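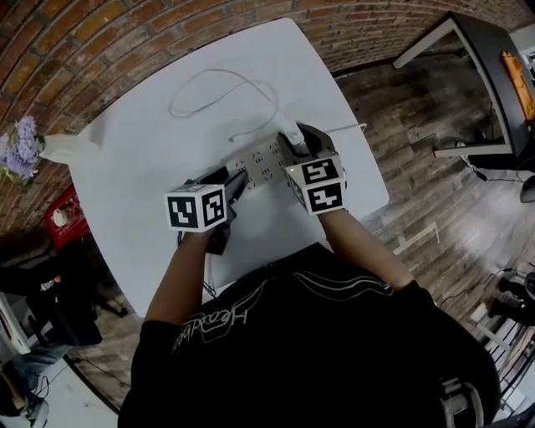
Re: Overwintering chillies

pilard_pete
Mine made it through December on the landing! Cut back to 7 inches, barely any water, and now there are green shoots all over. So chuffed!

Dreditwood
Lovely news! I'd repot now though, fresh compost works wonders.

jkrawczyk
Too early, I reckon. I wait until the roots fill the pot.

Dreditwood
Never lost one yet doing it in March :)

pilard_pete
Might do half and half then. Anyone feeding already?

jkrawczyk
Tomato feed, half strength, once the flowers show. Not before!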